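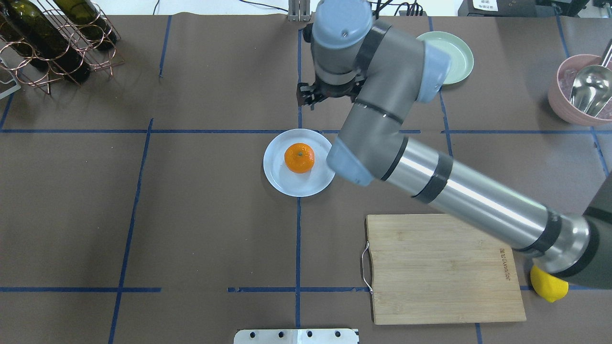
The mandarin, on its plate.

My sister said the house in Kemeys had been left exactly as our aunt wanted it, and I said that was what people say when they can't be bothered cleaning.

She had driven up from Killport with the key and a list. I had come on the bus, 139 minutes with a man asleep against my shoulder, and I was in no mood for reverence. The kitchen table was covered in brown paper, and across the paper ran dark blue tape, up and down and side to side, so that the whole thing was ruled off like a street map.

"It's a system," my sister said.

"It's tape."

"Every square is a year. She told me on the phone. Whatever sits in a square is what she remembers of it."

I looked at the mandarin. It looked like a mandarin. There was a lemon over by the bamboo board, and two bottles of wine lying in their copper-coloured rack, and I asked her which year the wine was supposed to be, because I could think of several.

She didn't laugh. She said the mandarin was the winter in Jeltesville, when our aunt was 30 and the road was shut, and a neighbour walked over with one piece of fruit in his coat pocket. I had heard that story before. In my version it was a tin of peaches, and the neighbour was after the loan of a ladder.

"And the pink bowl?"

"I don't know. She hung up before the bowl."

Convenient, I thought. A woman gets to 90, rules up her kitchen table, and everyone who rings her goes soft in the head. I told my sister the paper would have to come up before September, when the agent was sending people through. She said fine. She said I could do it, if I was so keen.

So I got a thumbnail under the end of one strip. It lifted easily enough. Underneath, in pencil, very small, was my own name, and a date I knew, and the words "ask about the ladder."

I pressed the tape down again. My sister was in the hall, reading out the next thing on her list, and I called back that I couldn't hear her.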